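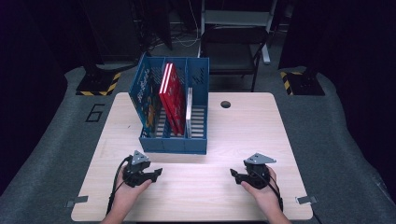
Figure 3. Desk organizer with three upright compartments, partly filled with books.

4.2 Filling order and leaning

The upright organizer was the second of the storage types we looked at in Kirnesham, after the open shelf. It is a common piece of desk furniture: blue plastic, three compartments, perforated sides and a low rim at the front. Models like it are sold for paper files, but in the homes and classrooms we surveyed it was used for books more often than for paper. Of the 3,082 placements in the Workow record, 1,690 were made into an organizer of this kind.

Books in a file organizer behave differently from books on a shelf. A shelf row holds itself up once it is full enough. In an organizer each compartment is its own short row, and a single thin book has nothing to rest on except a divider or an outer wall. Figure 3 shows both cases. The two red hardcovers share the middle compartment and stand side by side, while the thin white and silver book on the right leans partly toward the divider and leaves most of its compartment open. The book on the left leans against the outer wall.

We coded every placement as upright, leaning or fallen, and noted whether the compartment already held a book. Thin books leaned in most of the single placements. Hardcovers leaned less, and a pair of hardcovers of the same height leaned least of all.

Cover wear was coded separately. Picture books for young children get heavy use, and the colour on the boards rubs away along with the gloss.

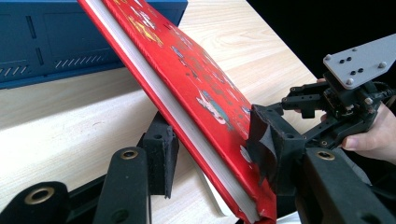 We kept scuffed copies in the set on purpose — a worn cover may slide differently against plastic than a new one, and families do not put their books away only when they are new. Loose sheets were treated as separate items and left out of the counts.

The same 35 titles were used at Fumcombe, where the organizer was set on a lower table. Adults there tended to fill one compartment before starting the next. The rule we call Inga, which assigns books by thickness, gave the fewest fallen books at both sites, although it left 40 placements that our coders could not agree on. These are reported in the next section with the shelf results.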